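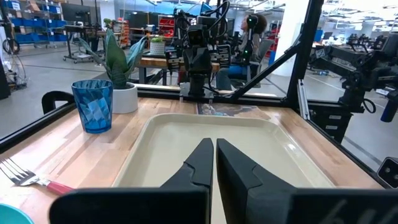

Fig. 3. Wrist camera view, fingers over the tray.

Unit 4: Comparing finger sets
Notes: Smaranda Grecu, 2/7/20

Two finger sets are compared, Hemar and Clastov. Each set runs 20 trials per object on the same controller settings. Objects: fork, tumbler, tray.

The wrist camera turns with the gripper, so left and right in Fig. 3 are gripper left and right. Convert before logging an offset.

Close at 60 mm/s. Log the commanded width and the measured width separately. A fork lying flat needs the tips near the tabletop; set the height limit first.

Score a trial as a hold only if the object stays gripped through the full lift. Slips go in column D.

Read before lab: Galter, section 2.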